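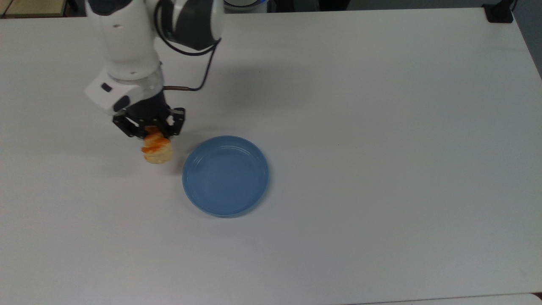

Comparative Local Government
Handout 2: Reading a by-election result

Scope

This handout covers the use of local by-elections as evidence of support between general contests. It assumes the reading for Handout 1 (ward boundaries and turnout). The Pilorico and Arkia returns are in the course pack.

Terms

Swing: the average of one party's gain and another's loss in percentage points of the vote. The figure is only meaningful where the same two parties led on both occasions.

Differential turnout: a fall in voting that is larger among one party's supporters than another's. It can produce a swing with no voter having changed sides.

Incumbency effect: the part of a candidate's vote owed to holding the seat. A by-election usually removes it, as the sitting member has died, resigned or been disqualified.

Worked case: Pilorico East

The ruling party lost the seat by 200 votes. Its share fell and the main challenger's rose, but the challenger polled fewer votes than at the previous full election. Press reports treated the result as a verdict on the town administration. The returns support a narrower reading: both parties lost voters, and the ruling party lost more.

Two further points apply. The poll was held in December, when turnout in Pilorico is normally low. An independent who had stood before did not stand again, and where those votes went cannot be read from totals alone.

Contrast: Arkia

Arkia elects its council from party lists. Vacancies pass to the next name on the list, so there are no by-elections to study. Change must be followed through surveys or the regional vote. Szilágyi's method compares polling districts over successive regional votes; Timell objects that district boundaries were redrawn between them. Both papers are required reading.

For the seminar

Calculate the swing in Pilorico East from the returns. State which assumptions the figure depends on and whether the course pack allows them to be tested. Maximum 2 pages, tables excluded. Submit by July 16, 2021.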